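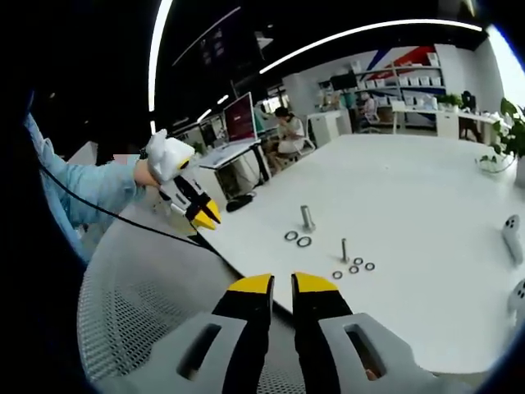
*Bolts and rubber rings set out on the bench, with a hand-held gripper at the ready.*

# Buying grippers for small bench work: what to sort out first

Notes from the Ritundale workshop pages, 6 December 2018

Sorting rings onto bolts looks like a small job until you have to buy equipment for it. The gripper is usually the first thing people price up and it's often the cheapest part of the bill. The tips below come from kitting out two benches, one for hand-held grippers and one where an arm does the same work later on.

## Before you look at any catalogue

Write down the parts you want to handle, with sizes. Measure the thickest and the thinnest. Use callipers, and measure rubber parts without squeezing them. A gripper that opens wide enough for a thick bolt may not close tightly enough to hold a thin ring, and the sales sheet will only give you the opening.

Do the whole job by hand once, slowly, with household tongs or long tweezers. Note where you had to turn your wrist, where you needed a second hand, and where you put something down and picked it up again. If it took two hands, budget for two grippers. We bought one to begin with and paid carriage twice.

Keep the list to one page. Ours had the parts down the left side and three columns: size, material, what happens if it's dropped.

## Fingertips

Soft tips wear out. Treat them like washing-up gloves and buy spares with the first order. Ask these before you pay:

- Are tips sold singly or only with the whole finger?
- Can they be changed without tools?
- Are they one shape for left and right, or handed?
- How long do spares take to arrive?

The Imer tips we use are changed with a small hex key. The key isn't in the box. Tie one to the bench leg with string.

Rubber rings drag against soft tips and can roll up between them. Wipe the tips with a damp cloth at the end of the day and let them dry before the next job. Don't use washing-up liquid, it leaves a film. A little talc on the rings helps, but it gets into everything, so try a plain wipe first.

Bright tips are easier to see against dark parts. If you have the choice of colour, take the one your parts aren't.

## The table

A plain light top shows up dark rings and bolts well. A patterned one doesn't. If your table is scratched or stained, a sheet of matt white board taped down at the corners costs very little and can be thrown away when it gets marked. Avoid anything glossy under strip lights.

Check that the table is steady. Stand a bolt on its head or its end and lean on the far side of the table as you would when working. If the bolt topples, fix the table before spending anything else. Felt pads under the feet cured ours.

Leave room for your elbows. Two people's worth of space for one person with two grippers is about right.

## Cables

Measure from the socket to the furthest corner of the table, then add the height of the table and a bit for slack. Do this before ordering, as longer leads are often a special order. Run the cable so it doesn't catch on a chair back. Hook-and-loop ties are better than plastic ones here, because you will move things in the first month whatever you planned.

Don't stretch a lead across a walkway. If you have to cross one, put down a rubber cable cover and count it in the budget.

## What to put in the budget

These are our own figures for one bench, in pounds:

| Item | Cost |
|---|---|
| Pair of hand-held grippers | 323 |
| Spare tips, cables and ties | 40 |
| Table board, trays, felt pads, lighting | 200 |

The arm is a separate matter. We had a quote from Mekonnen and another from Clollisance, and they weren't easy to compare. One included fitting and a day's training, the other listed both as extras on the last page. Ask every supplier to price the same things in the same order: the machine, the mount, the gripper, guarding, fitting, training, yearly service. If a line is missing, ask for it in writing.

Other costs that catch people out:

- Delivery to an upstairs room
- A second socket, if yours is shared with a kettle or heater
- Time spent learning, when the normal work isn't getting done
- Replacement parts after the guarantee ends

## Hire or buy

If the job is only for a season, ask about hire. Four months is the shortest term we were offered. Add up the hire plus the deposit plus return carriage and set it next to the purchase price. Check who pays for worn tips.

Second-hand is fine for tables, trays and lights. For grippers, ask to open and close them before paying, and look at both fingers side by side. If one lags behind the other, leave it.

## Keeping small parts in order

Use shallow trays with a lip, one size of ring to each. Muffin tins do well for small quantities. Label the tray and not the lid, as lids get swapped. Stand bolts upright only while you are using them and lay them flat in the tray afterwards.

Put a tea towel along the back edge of the table if rings keep rolling off.

We'll go over the arm quotes again in April, when the new service prices are due, and add the figures to this page.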